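Cabinet tops, glass sheets and where the tea things go

Filed under: house, storage

I have been working through the living room this September, one surface at a time. Last entry covered the shelves behind glass. This one covers the cabinet, its glass top, and the low console next to it, which share a wall and collect the same kind of clutter.
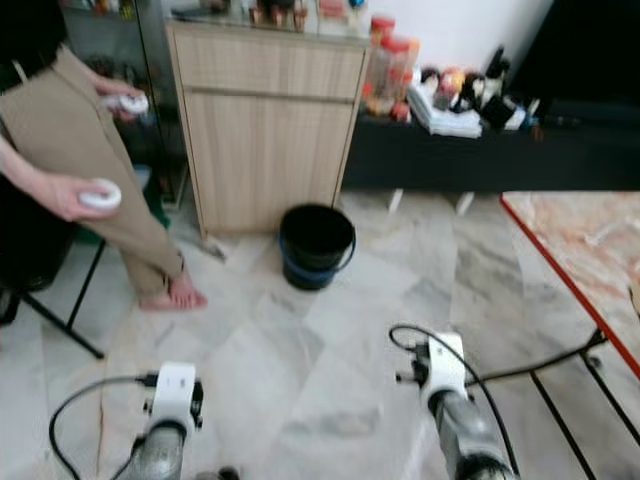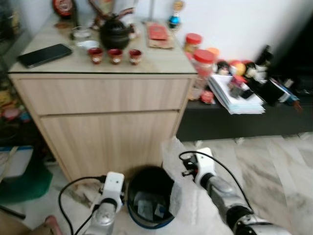

The cabinet came with the apartment. It has one drawer over one door, short legs and a wood-grain finish. I measured it on Sunday before doing anything else, because I was thinking of replacing it with something from Arnlow and wanted to know what I would be giving up. The drawer takes flatware and dish towels. The space behind the door takes the rice cooker, but only with the lid handle turned sideways. I decided to keep it.

The glass sheet

A loose glass sheet on a cabinet is a good surface for tea. It does not stain, it wipes clean with one pass, and it can be lifted off and washed in the shower if something gets underneath. It has three problems.

First, grit. A single grain of sand between glass and cabinet will scratch the finish each time the sheet shifts. Lift the sheet, vacuum the top with the brush head, wipe with a barely damp cloth, let it dry fully, wipe the underside of the glass, put it back. I do this every two months. If you put it back while the top is still damp you get a cloudy patch that stays for a week or more and looks like damage. It goes away by itself once the glass is off.

Second, movement. Mine used to creep toward the front whenever someone opened the drawer hard. The fix is clear bumper dots, the kind sold for cupboard doors. I used Vostik dots, 16 to a card, one at each corner and one halfway along each long side. They raise the glass very slightly, so crumbs can get in at the edges. I accept that. The previous attempt was double-sided tape, which held well and then took a strip of finish with it when I removed it. The strip is at the back left corner and I keep something standing on it.

Third, heat. Ordinary glass does not like a full teapot straight off a boil in one spot, especially in winter when the room is cold. I have not cracked one, but Pirjo Mäkelä, who lived below us in Stillevdale, cracked hers straight across with a soup pan, and I would like to avoid the same. A cork mat under the pot is enough. Fill the pot on the mat and leave it there.

What stays on top

I sorted everything that tends to land on the cabinet by how often it gets picked up. Daily things go at the front, weekly things behind them, and anything touched less than once a month has to justify itself or move.

Daily: the teapot and the small cups. The cups are the size that holds two swallows, so they are refilled constantly and there is no point putting them behind a door. I keep them in a row near the front edge but a hand's width back from it. A cup right at the edge gets caught by a sleeve.

Weekly: the bowl for spent leaves, the spare glass, the letter tray. The tray is on probation. Its job is to hold mail for one week. In practice it holds envelopes until someone looks for a receipt.

Rarely: ornaments. I am outvoted on ornaments. The agreement is that they stay along the wall, where they do not interfere with pouring, and that whoever bought them dusts them. The second half of the agreement is not being kept.

Phones do not have a category. They get put down wherever there is glass. I tried a small stand for a while and it became one more thing to dust around.

Jars

The big clear jars with red lids are the most useful containers in the room. I bought the first ones from Öztürkmen, the dry goods shop near the bus station, where they were being emptied of candied peel and sold off by the counter. The lids are soft plastic and seal well enough for roasted seeds, dried fruit and hard candy. They do not seal well enough for anything that has to stay crisp in humid weather. For crackers, use a clip bag inside the jar.

Notes on reusing plastic food jars:

Wash with warm water and dish soap, no hotter than your hand can stand. Mine warped slightly at the neck after one round with water from the kettle, and the lid on that one never threaded properly again.

To get rid of smell, fill with cold water and a spoonful of baking soda and leave overnight. Repeat for the lid in a separate bowl. The lid holds more smell than the jar.

Dry upside down on a rack, then right side up with the lid off for a day. Closing one too early gave me a batch of moldy apricots.

Do not stack them. The lids look flat and are slightly domed.

Write the fill date on a strip of masking tape on the base. On the side it gets rubbed off by hands.

A full jar of seeds lasts us 11 days. I know this from the tape.

The console

The console is low, black and long, and black shows dust within hours of wiping. I have stopped trying to keep it clean every day. It gets a dry microfiber cloth twice a week and a damp one on Sunday. Spray polish is a mistake on this finish. It leaves a film that the next layer of dust sticks to, and removing the film took me an evening with diluted vinegar.

Paper is the real issue there. Booklets, manuals, school letters and flyers go down flat and then form a base for everything else. My rule is that the stack may not be higher than a jar lid lying on its side next to it. When it is, I go through the whole stack standing up, and I do not sit down until it is finished. Sitting down leads to reading. Last time I threw out a warranty booklet for a fan we no longer own and a set of instructions in 2 languages, neither of which I can read.

Dolls and figurines go in one cluster. Spread out, each one has to be moved individually to wipe the surface. Grouped, they can be slid along together on a piece of felt. I cut the felt from a sheet that cost less than the tea and glued nothing to it. Snack packets drift toward the figurines for reasons I have not been able to establish, and I return them to the kitchen when I see them.

Floor and legs

Anything on short legs needs the floor under it cleaned, and the gap is always lower than the vacuum head. I use a flat mop with the handle laid almost on the floor, working from one side to the other, then a second pass with a dry cloth on the same mop. The tile is forgiving but the grout is not, and wet dust pushed into grout dries gray. So the dust has to come out dry first.

A bucket of clean water goes no more than 200 millimeters from where I am working, otherwise I drip across the part I just finished. I wring the cloth until nothing falls from it. Cabinet legs made of pressed board swell from the bottom if they stand in water even briefly, and I do not know for certain what ours are made of, so I treat them as if they were. Felt pads under the legs get replaced when they start to feel hard. Put the new ones on a clean, dry leg and leave the weight off for an hour so the adhesive can set. I skipped the hour on the console once and found a pad in the hallway.

Still open: the scratch along the front of the drawer, which I have tried to fill with a wax stick in three different browns, all too dark. If anyone has matched a pale beige grain with something sold in a normal hardware store, leave the color name in the comments. Next entry is the cable run behind the console, once I have bought longer ties.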